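The arm that nobody oils

Costel Stojanovska does not like the word "maintenance-free." He found it in the brochure for the arm he looks after at Riller, a small test shop on the edge of Sestdale, and he has since crossed it out in ballpoint.

"They mean you can't open it," he says. "So when it goes wrong you send it away. I wouldn't call that free."

I had come with doubts of my own. I have sat through a lot of talks about robots that set themselves up, and I wanted to hear from a person who spends the week with one. Stojanovska has kept the cell at Riller going for four years. Before that he repaired bottling lines, and he still judges everything by them.

The cell is an arm on a pedestal, a white table, a two-finger gripper and a small camera at the wrist. Its job is to pick up light packaging and put it down again where it was told to. The staff call it Fang, after the shape of the fingers. Stojanovska calls it "the cell" and looks pained when the other name comes up.

I asked him how much of the work is really robotics.

"Very little. Screws. Cables. Wiping." He thought about it. "Mostly cables."

The cable to the wrist camera is the part he trusts least. It bends each time the arm turns over, and it fails slowly, with a dropped picture on a Monday and then nothing for a week. The software reports a timeout, and the first person to read the message usually restarts the computer. The picture comes back, and the restart gets the credit. Stojanovska now swaps the cable every February whether it has misbehaved or not. He admits he can't prove this helps.

"Maybe I throw away good cables. It's possible. They cost less than a day of me standing there."

The fingers get more of his attention. They are bolted to the gripper with 4 small screws, and the screws work loose. He checks them with a hand driver, never a powered one, and puts a line of paint across each head so that a turned screw shows. Then he closes the fingers with nothing between them and looks at the tips through the wrist camera. He wants to see whether they meet, and whether one stands higher than the other.

How much higher is too much? The manual gives a tolerance. He has read it and set it aside.

"The manual was written for fingers that came out of the box that morning. I look at whether it picks up the thing. If it picks up the thing, I leave it alone. People cause more trouble adjusting than the machine causes by itself."

That sounded to me like a good way to miss a slow fault, and I told him so. He did not argue. He keeps a notebook, he said, and he writes down what the tips look like each time, so that a drift over months would at least be on paper. I asked to see it. The entries are short. One reads "right a hair high, same as before." Another, dated Sat 15 August, says only "no change, hot in here."

The supplier's schedule calls for a full check every 2,000 cycles. He does a brief one every 200 and thinks the longer figure was chosen because it looked good on a page. I have no way to judge that, and I suspect he doesn't either, but the habit is cheap. It takes him as long as a cup of coffee – he drinks one while he does it. 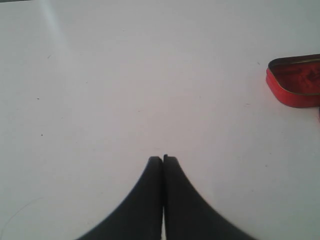 The wrist camera's view of the closed fingers, with an open red tin at right.

The table matters more than I expected. Its matte finish keeps glare down, though it doesn't get rid of it, and small marks show up only faintly on the white. Stojanovska wipes it with a damp cloth and no spray. Spray leaves a film, he says, and the film shines. I asked whether a crumb or a hair had ever fooled the software.

"They told me it can't. I wipe it anyway."

Metal tins are his least favorite test object. A rim throws light back at the camera, the corners are rounded, and an open one offers the fingers a thin wall to hold. He would start any new operator on a cardboard box. The sales video, he points out, used a foam cube.

Riller has been talking to a firm called Floltosari about software that would watch the motor currents and warn of wear before a person could notice it. Stojanovska sat through the demonstration. He asked whether it would have caught the camera cable. The answer, as he remembers it, was that cables were on the roadmap.

"So it watches the motors," he says. "The motors have never given me any trouble."

He might be wrong about the software, and he says as much. A second cell would change the sums, and he cannot be in front of two tables at once. For the moment there is one, and he has a driver, a cloth and a pot of paint. When I left he was back at the wrist, following the cable with his thumb and feeling for a soft spot near the clip.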